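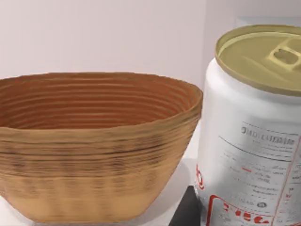 Akinyi Kombo

I want to make the case for baking the same loaf every week. The same flour, the same shape, the same oven shelf, until you could do it half asleep. I have done it for two years now, every Monday, which comes to 104 loaves, and I have never been less bored in a kitchen.

People pity me when I tell them. My friend Victor bakes something new each weekend – rye one week, focaccia the next, a plaited thing with poppy seeds that took him until midnight – and he keeps asking when I'll move on. But move on to what? I've only just begun to notice things! In August the dough races ahead and I have to catch it before lunch. When the kitchen is chilly it sulks until teatime, and I've learned to leave it alone and go for a walk. I know by the feel of it under my palm if I've been mean with the water.

You can't learn that from a recipe you make once. The first time through, all your attention goes on the page. By the tenth you've put the page away and started looking at the dough, and that's when it gets exciting.

We're happy to let pianists play the same scales and gardeners grow the same beans, so why must the home cook always be chasing something new? Pick one plain loaf. Mine has 300 grams of wholemeal in it and the rest white, and a good pinch of salt. Yours can be anything you'd gladly eat on a wet evening with butter. Bake it until your neighbours know which day it comes out of the oven. Mine do, and two of them have started turning up with jam.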